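**Farina opens its shared lunch kitchen in April**

Farina is opening its kitchen to the neighbourhood! From April, anyone can book a bench at 40 Skusta Lane, cook a proper lunch and sit down to eat it with whoever else is in.

"We've had 154 people ask for a spot, and I'm thrilled," says organizer Rebecca Pace. "People want to cook together – even if it's just noodles and greens."

White plates and bowls, a microwave and plenty of steel counter are part of the setup.
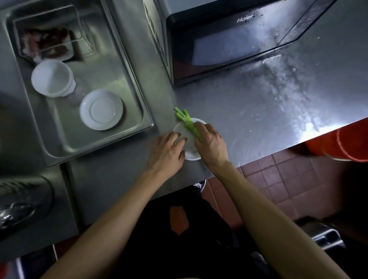
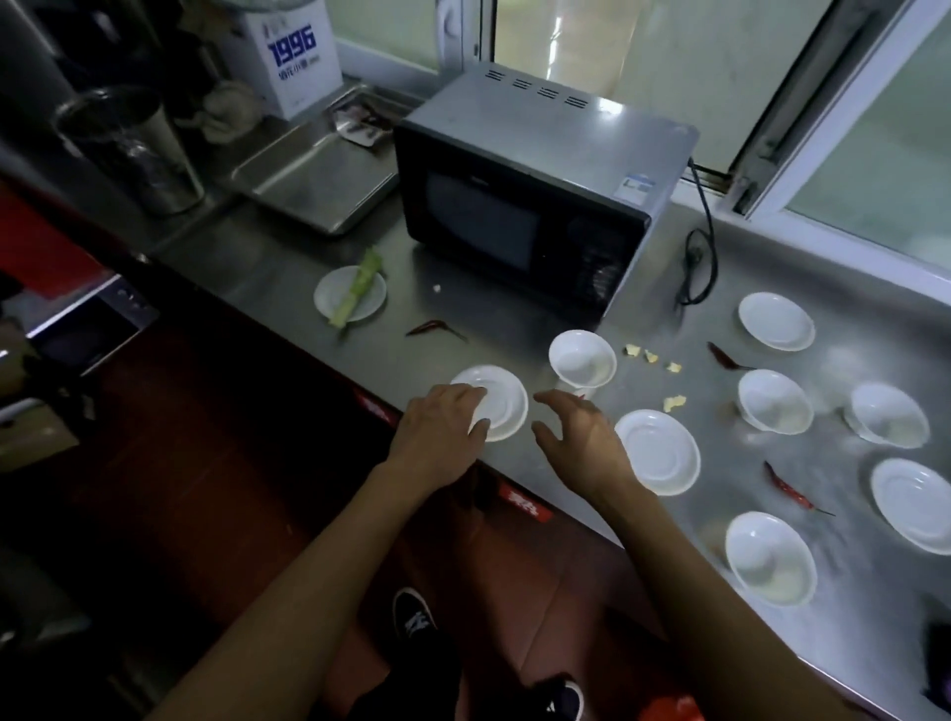 Bookings run for 75 minutes, washing up included. Bring your own ingredients and a container for leftovers. To book, ask for Rebecca at the Farina front desk.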